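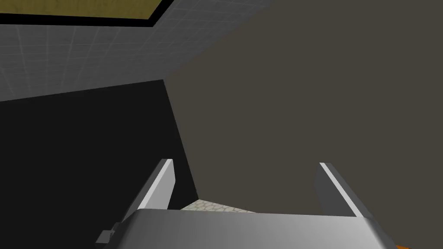

Wrist camera view from the simulator, gripper open, nothing between the fingers.

Drendik wrist-view renders – README

Drendik is a small set of rendered wrist-camera images, together with the tools we use to make them and to check them. We wrote it for testing the perception part of our grasp planner before it goes to the real arm. The set was started in December by Ebise Nigatu and Obinna Nwachukwu, and it is now kept by Ritva Kinnunen.

Version of this file: Jul 24, 2020

What is inside

The folder "renders" has 2000 color images. The folder "poses" has one text file per image, with the camera pose and the joint values of the arm. The folder "tools" has three scripts:

render_batch – makes new images from a list of poses
check_pose – compares the pose file with the finger positions in the image
split – writes the train and test lists

The test list has 323 images. Please do not train on them, also not for a quick try.

How the images are made

The camera is fixed to the wrist and looks forward over the gripper, so the gripper body is at the bottom of the image and the fingers point away from the camera. For every room the program chooses floor and wall textures at random. Cobblestone next to plain gray tiles is normal here. Large flat surfaces without texture are also kept in the set, and our first depth network was very weak on them.

Running

Install the packages from requirements.txt, then start render_batch with the path of a pose list. Set the number of images per room with the option "per_room" – the default is 10. If the output folder already exists, the script stops and writes nothing.

Known problems

Dark regions can lose all detail, and the depth values there should not be trusted. Highlights on the fingers are stronger than on our real gripper. check_pose sometimes reports a wrong finger angle when the wall behind has almost the same gray. Oluf Dalsgaard is working on a mask for this case.

Names of the files changed after the first version. If you have old lists, run split again and delete the old ones.

Questions about the pose format go to Ritva, and questions about the renderer to Obinna.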